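A Thursday in August at the Hirness Drinks and Packaging Fair

I had wanted to visit the fair in Hirness for several years, and this August I finally took a train there. It left at 7 in the morning, so I slept most of the way and arrived a little confused. From the station there is a free bus, but I walked along the canal and I do not regret it.

The fair fills two old market halls. The first one is for the drinks themselves: juice, tea, water with taste, and also one long table of vinegar drinks which I tried and will not try again. The second hall is for everything around the drink, such as labels, caps, boxes and glue. Most visitors stay in the first hall, because the samples are there. I spent most of my day in the second.

My favorite stand was Hegarty, a family company which prints on caps and bottle necks. Rónán Kinsella talked with me for a long time, although I told him at once that I was not a customer. He explained that the date is usually the last thing anybody plans on a bottle. The designer gives all attention to the label, and then somebody must find a dry, flat place for the code. On a black cap you need white ink, and the small ridges for the fingers are not good for printing, so the smooth band under them is used.

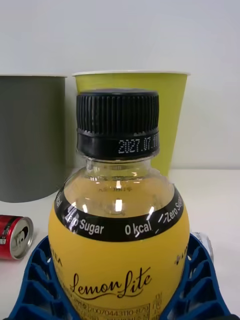

Date code in white dots on the band of a black cap.

I asked him why the dates are written in so many different ways. He said that every market has its own habit, and that for an export product it is better to put the year first and write it in full. At home I have looked at my own kitchen shelf since then and found four different styles.

Lunch was the weak point of the day. There was one kitchen for both halls and the line was very long. I took a cheese sandwich and sat outside on the steps with two students who came for the Hevow lecture about glue for paper labels. They convinced me to go with them, and it was better than it sounds – the speaker brought old labels from her grandfather's shop and let us touch them.
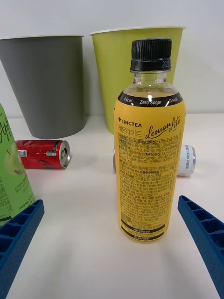 After the lecture I went back to the first hall for the sugar-free drinks. This part has grown a lot, if I understood the program correctly. What interested me was how the makers speak about it on the package. Some put the zero as big as possible, others hide it in small letters near the bottom and let the fruit do the work. At the Deluvora stand I tried a cold barley drink without sugar and bought six bottles, which was a mistake, because they were heavy and I had forgotten about the walk back.

Some practical notes, if you are thinking of going next year. Buy the ticket before, at the door it is more expensive. Bring your own cup. The second hall has almost no places to sit, and the toilets are only in the first. The last bus to the station leaves at half past five, and it does not wait.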